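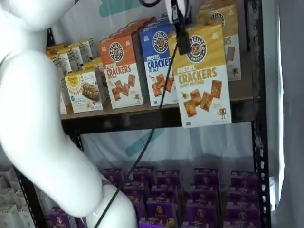 Re: [parents-list] Starting solids at four months vs. six, and those allergy powders

Replying to the whole list because I've had the same question from three people off-list.

> My pediatrician says we can start solids "whenever she seems ready," my
> mother-in-law says cereal in the bottle at 4 months so she'll sleep, and the
> woman who runs our Murkum playgroup is selling everyone on the Drikis early
> allergen mix-ins. It's a powder you stir into a bottle or purée, one packet
> a day, peanut and egg and so on. She says a study of 600 babies proved it
> prevents allergies. It is not cheap. Has anyone used it? And does the cereal
> thing work? I have slept maybe two hours in a row since December and will
> try anything at this point.

I'll take the cereal first. No, I don't think it works, and I say that as someone who tried it with my oldest on the advice of an equally confident relative. He woke up exactly as often and was constipated on top of it. Cereal in the bottle is also something most doctors will tell you not to do unless there's a medical reason such as bad reflux, and then they tell you how much and how thick. Babies that age wake up at night. Some stop sooner than others, and whoever was feeding them cereal the week they stopped gives the credit to the cereal.

On timing, "when she seems ready" is vague but it's not a brush-off. Ask what signs he means. Ours wanted good head control, sitting with a little help, and not shoving everything back out with the tongue. With my second that was close to six months. Grabbing at your fork doesn't mean much by itself. Mine grabbed at the dog.

Now the powder. I want to be fair here, because the idea underneath it is sound. Doctors used to say hold off on peanut, and the advice has since turned around. If your daughter has bad eczema or already has an egg allergy, talk to the doctor before you give her any peanut at all, since they may want to test her first. That part I'd take seriously and I wouldn't wait for the next checkup to bring it up.

What I don't buy is the jump from "early peanut helps some babies" to "this packet, every day, at this price." I went and looked for the 600-baby study. What I found on the Drikis page was a survey of customers, filled out by parents who had already bought the stuff, with no comparison group. They asked whether people were "satisfied with their allergy journey." I wrote to ask if there was anything else and got a coupon. Maybe there's a real trial somewhere — if so, I'd like the playgroup leader to send the link, and I'd also like to know if she gets a cut.

Smooth peanut butter thinned with warm water or breast milk until it's runny costs next to nothing. So does well-cooked egg mashed into whatever she's eating. Never a spoonful of thick peanut butter, and never whole nuts. Do it in the morning at home when you can watch her for a couple of hours, one new thing at a time, and keep it in rotation once she's had it. Hives, vomiting or swelling, you stop and call. Trouble breathing, you call 911.

Someone else mentioned the Ovlow pouches in the last digest. I checked the label at the store and the first ingredient in the "spinach and lentil" one is apple. They're fine in the diaper bag. I wouldn't count them as vegetables.

As for the sleep, I don't have a product for you. What got us through was splitting the night in 2 shifts with earplugs for whoever was off. If you're alone at night, say so on the list, there are a few of us close by who could take her for a morning.

— moderator, evenings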